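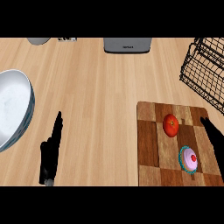 Figure 2. Rendered tabletop with a patterned white bowl at the left.

4.2 What people told me about canceling

I went into this part of the study expecting to hear about price. Every trade piece I'd read that spring blamed price, and my own survey (Section 3) seemed to back it up, with 675 households ticking boxes and "costs too much" sitting comfortably on top. So when I started the follow-up calls in June I had a whole page of questions about monthly fees ready to go, and I used maybe a third of them.

What people wanted to talk about was finding something to watch. I did 72 of these calls, most of them in the evening, and the same complaint kept coming up in different clothes. Somebody would finish a series they loved on Wonham, go back to the home screen, scroll for a while, and end up watching an old sitcom on regular TV. After a few weeks of that they'd look at the card statement and cancel. Then the survey would ask them why, and they'd tick "costs too much." I don't think they were fibbing! The service did cost too much for what they were getting out of it by then. But if I'd stopped at the checkbox I would have missed the whole middle of the story.

The small catalog services had it worst, which surprised me a little. Garnlow carries mostly crime dramas and a handful of original films, and its subscribers were the most enthusiastic people I spoke to and also the quickest to leave. One woman in Medcombe had joined and canceled so many times that she kept the password on a sticky note inside a kitchen cabinet. She'd wait for a new season, join, watch it over a weekend, and leave again. She called it "renting the channel," and I've borrowed the phrase for the rest of this paper. I went back through my notes afterward and found other people describing more or less the same habit without having a name for it.

Renting the channel makes a mess of the usual churn numbers. If a household leaves in one month and comes back a few months later, most of the models I looked at count that as one loss and one brand new customer. Sadeghi, the analytics firm whose panel I used for recruiting, does link returning accounts, but only if the person signs up with the same email address, and plenty of people told me they used a new one on purpose to get the free trial again (some were quite proud of it). I tried matching on zip code and household size and got nowhere useful. In the end I went with what people told me on the phone, memory problems and all, and I've marked those cases in the appendix so readers can drop them if they'd like.

Keith Mottram, who read an early draft, asked whether original films work the same way as series here. It's a fair question and I can only half answer it. A big film did bring people in, and several callers could name the exact title that got them to sign up. It didn't hold them for long, though. A film is over in 2 hours, and after that you're back on the home screen. Series at least bought the service a few weeks, longer when episodes came out one at a time. Callers grumbled about weekly release, sometimes at length, and then mentioned that they'd stayed subscribed until the finale.

I should say something about who was on the other end of the phone. My callers skewed older than the survey sample and they had the time and patience to chat with a stranger about television, so I'd be careful about stretching any of this to college students or to families with very young kids. The two parents of toddlers I did reach had a completely different relationship with the home screen, one that mostly involved playing the same cartoon over and over, and neither had thought of canceling anything. I come back to shared accounts and kids' profiles in Section 5.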